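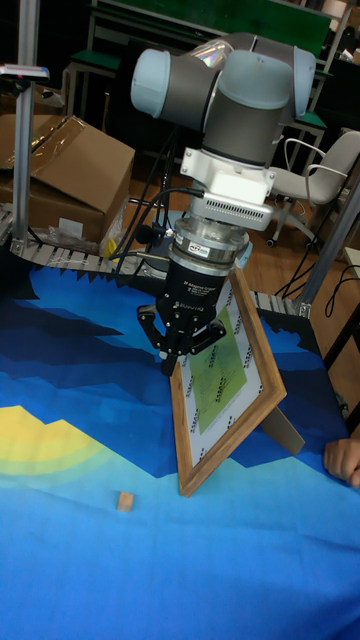

**delph_a** wrote:
Before you sign up for the Viseck bundle, ask them what happens to the wrist sensor calibration when the support plan lapses. We found out the slow way. Otherwise I don't have much against it.

---

**ridgeback45** wrote:
Fair question, I'll put it to the rep. For anyone coming in fresh, we're three weeks into the trial of the Viseck pick-and-place bundle. You get the adaptive gripper, the force-torque sensor that sits between it and the arm, the mounting bracket, the software licence and a day of setup. You supply your own cobot and table.

Our work is mixed small goods, no two the same shape, so we've been trying it on whatever is lying around. Blocks, bagged parts, picture frames on stands. Frames are what I care about most, as we pack a lot of them and they're awkward to grab without marking the border.

So far:

- Small wooden blocks: fine, no complaints.
- Bagged items: hit and miss. Soft plastic folds up between the fingers.
- Frames on an easel stand: 80 attempts yesterday, 9 failures. Most of the failures were the stand shifting when the fingers touched the edge.

Happy to run other items if people want to suggest some.

---

**cokau_user** wrote:
Nine out of 80 is too many for me. What approach angle are you using? Coming straight down on a leaning frame you only get a good grip if the fingers line up with the thickness of the border. We tilt the wrist to match the lean and it made a big difference on the Cokau gripper, and that one costs less.

---

**ridgeback45** wrote:
Straight down for all 80. The bundle software has a tilt option but it's on the second licence tier, which I'm not paying for during a trial. I could program it by hand on the arm's own pendant. Haven't had the time.

---

**Hrvoje Stojanovska** wrote:
I'd disagree with cokau_user on the price comparison. The Cokau unit is cheaper on its own, but it doesn't come with a force-torque sensor. Add one and a bracket to suit and you're close to the same money. I priced both in April for a job at Heltham and the gap was small enough that we went on delivery time.

Also, is anyone using the force data? If all you're doing is open, close and lift, you've paid for a sensor you don't need.

---

**ridgeback45** wrote:
We're using it for contact detection on the way down. Without it I'd have to teach a height for every item. With it the arm comes down until it feels something, backs off and closes. Works well on hard objects. On a light frame the threshold has to be set low, and then cable drag can set it off.

---

**delph_a** wrote:
Cable drag was our problem as well. The loop from the bracket down to the gripper pulls differently depending on how the wrist is turned. Two things helped:

1. Re-zero the sensor right before the descent, with the wrist already in its final position.
2. Leave enough slack in the cable that it never goes tight, then clip it to the bracket side only.

The manual mentions the first one in a footnote. The second came from their support line, who were good – I'll give them that.

---

**spanner_moe** wrote:
Has anyone tried the Spahić fingertips on this? They're rubber faced and meant to be kinder to finished timber. I've got a set on a different gripper and they hold well but they wear. I got 221 hours out of the first pair before the edges started to lift.

---

**cokau_user** wrote:
221 hours is poor for the price. I'd sooner glue on some neoprene and replace it when it goes.

---

**spanner_moe** wrote:
Glued neoprene peels and ends up on the product. Tried that before I bought them.

---

**Hrvoje Stojanovska** wrote:
Agree with Moe there. Check the finger width before ordering, though. The Spahić tips come in two sizes and the website only shows one.

---

**ridgeback45** wrote:
Heard back from the rep on Delphine's question. When the support plan lapses the sensor keeps its last calibration and keeps working, but you can't run the recalibration routine without a new plan. A one-off recalibration is a paid visit. He couldn't give me a price over the phone.

I don't love that. It should be on the quote.

---

**delph_a** wrote:
Same answer we got. Get the visit price in writing before you commit.

---

**ridgeback45** wrote:
Will do. Re-zeroed before each descent this arvo as you suggested and ran 45 more on the frames, still straight down. Two failures, both the stand sliding again, no false contacts. Next job is hand programming the tilt. I'll post the numbers when I've got them.

---

**cokau_user** wrote:
Better. Put something grippy under the stand while you're at it – a cloth surface will let it creep.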